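Gripper width estimation, a thread. We rewrote it this month and I want the notes in one place.

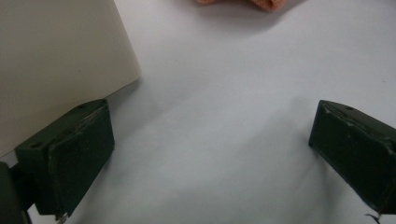

1/ The problem
The policy needs to know how far apart the fingers are on every camera tick. The hand-held tool has no encoder. All we get is the wrist view, so width has to come out of the pixels.

2/ What we had before
Color threshold on the green, largest blob left, largest blob right, distance between centroids. It worked fine until the pads got scuffed. The top edges of both fingers are lighter now and the mask breaks up along them.

3/ Lighting was the other half. White tabletop, soft shadow between the fingers, gradient from top to bottom. Any fixed threshold that holds in the bright part gets sloppy in the gray part.

4/ What we do now
Fit a template of each finger to its edges, one side at a time. Finger motion in the wrist view is one degree of freedom, so the search is a line. Kiri Wihongi wrote the fitter in an afternoon and then spent a week on the cases where one finger is mostly out of view.

5/ The fingers don't sit symmetrically in our view. Left is lower and closer, right is higher and runs out of the picture. The old code assumed a mirror. Please don't assume a mirror.

6/ Numbers
Test set is 1,173 hand-labeled images. Old method failed outright on 108 of them. New one fails on 23. A failure means no width returned, or a width outside the mechanical limits.

7/ Most of the 23 are big pale things close to a finger. Cream on white next to a worn light edge gives the fitter a second line to grab. We're trying a prior from the previous tick. It helps, but it also lags when someone closes the tool fast.

8/ Latency
Fit plus filter has to finish inside 28 ms or we drop the tick. It does on the desktop at Lowther. It doesn't on the small box at Casley yet.

9/ Someone will ask about fiducial tags on the fingers. Matilde Lobo tried them in April. Good numbers on day one, then they rubbed at the corners and the detector started skipping.

10/ Calibration is now one command in Torkis. Open fully, close fully, hold for a second at each end. It writes the two end poses to the session header. Old sessions without the header still load, they just fall back to the defaults.

11/ Next is running it over the whole back catalog and checking the widths against the Mestberg replay. I'll add to this when that's done.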